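Studelard Workshop, Notebook 2
Wednesday, May 21, 2025
Subject: sorting of used food packaging, small table

The small table is now set out for the packaging work carried over from April. The cream plastic storage bins have been placed in a row against the wall, and the left-hand bin has been given over to tubs and cylindrical containers with lids. Labels for the other bins are to be agreed with Lenden before anything is fixed to the fronts.

Cartons are to be handled one at a time on the open part of the table. A carton may lie on its side or stand upright; both are acceptable for sorting, and slight crumpling is no ground for rejection. Cartons that have been fully flattened go to the Clania crate under the bench and are entered separately.

The stock sheet stands at 858 items, of which 27 have no entry for material. These should be completed before the next delivery from Arango. Colleagues are asked to write the material in full, as the abbreviations used in April were read differently at the two sites.

Tall containers continue to present a difficulty. When placed in a bin by themselves they lean over, and the lid then rises above the rim. It is proposed that they be packed together with softer items. No change is to be made to the bins themselves. The oval opening at the front of the left-hand bin is useful for checking contents and should not be covered by a label.

Outstanding: wipe down table at close; replace sheet 51, which is torn; confirm with Lenden whether milk and juice cartons are to be kept apart.
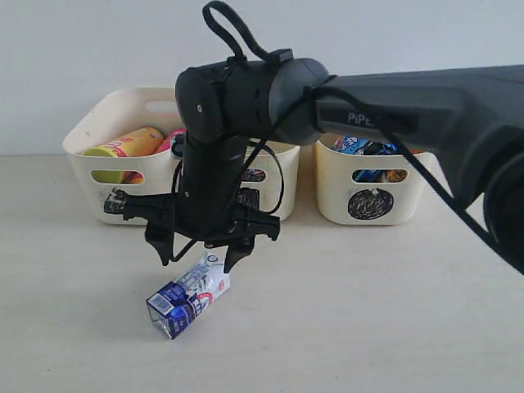
Lenden replied that milk and juice cartons may share a bin for the present, provided that they are entered on separate lines of the stock sheet, and asked that the replacement for sheet 51 be sent over with the next set.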